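Kesden library system moves catalog to new servers in December

The online catalog used by all 17 Kesden public libraries will be offline for one night in December while records are moved to new servers.
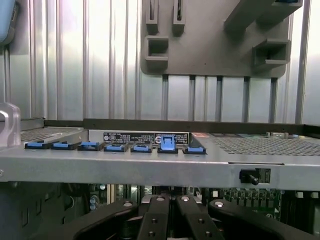
What changes for borrowers

The shutdown starts at 9 p.m. and should end by 6 a.m. Holds, renewals and e-book loans will not work during that time. Items due that night will get one extra day, and no late fees will be charged.

Branches will open at their usual hours the next morning. If the move runs long, staff will check books out by hand.

The library system said the current equipment slows down when more than 500 people are logged in, a level now reached on most weekday afternoons. The Soris branch alone reported 837 failed searches last month.

Library cards and PINs stay the same. Saved reading lists will carry over, but saved searches will not, and borrowers who want to keep them should print or copy them before the shutdown.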